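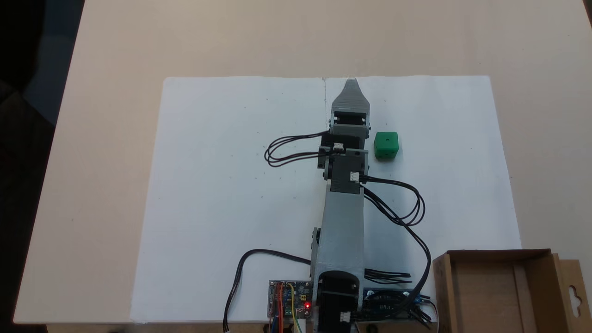 Abro hilo sobre la calibración por contacto que estamos probando en Jarkport. La idea es estimar los errores de montaje de un brazo de bajo coste sin marcadores ni visión externa, usando solo los ángulos de consigna y puntos anotados sobre un plano. De ahí el papel blanco bajo el brazo y las pequeñas marcas de lápiz repartidas por la hoja. El cubo verde es el objeto de la tarea de agarre y la caja de cartón, el destino.

El problema de partida: en un brazo impreso en 3D con servos de afición, el modelo cinemático nominal se desvía por tres vías. El cero de cada servo depende del estriado en que se monta el brazo de salida, la longitud de los eslabones varía con la impresión y la holgura crece con la extensión.

Procedimiento. Se lleva la punta de la pinza al papel en una postura conocida, se marca el punto y se mide respecto a dos bordes de la hoja. Cada marca aporta dos ecuaciones en el plano y una tercera, la altura, que se toma como cero. Con pocas posturas bien separadas el sistema ya queda sobredeterminado.

El ajuste es un Levenberg-Marquardt corriente sobre los desfases articulares y las longitudes. Lo que añadimos es un término a priori por articulación, heredado del trabajo previo con Clusesano, que evita que longitud y desfase del codo se compensen entre sí. Sin él, el ajuste converge a geometrías imposibles en cuanto las marcas se agrupan en una sola zona.

Resultado sobre 600 intentos de agarre: el error medio en el plano pasa de 5 mm a 2 mm. La mejora se concentra en la mitad exterior del espacio de trabajo. Cerca de la base apenas hay diferencia, porque allí domina la banda muerta del servo y eso no lo corrige ningún modelo geométrico.

Probamos también el método Somogyi – excitación aleatoria y ajuste por lotes – con hasta 1.000 posturas por sesión. Precisión equivalente en el plano y algo mejor en altura, a cambio de un sensor adicional y bastante más desgaste en los engranajes.

Limitaciones: el plano no observa bien el giro de la muñeca y una arruga del papel altera el contacto. La deriva térmica de los servos tampoco está modelada. En sesiones largas conviene repetir las primeras marcas al final y comparar residuos.

Código y tablas de residuos en el repositorio Faminmont, rama de calibración. Falta por subir el script que genera las posturas – en marzo.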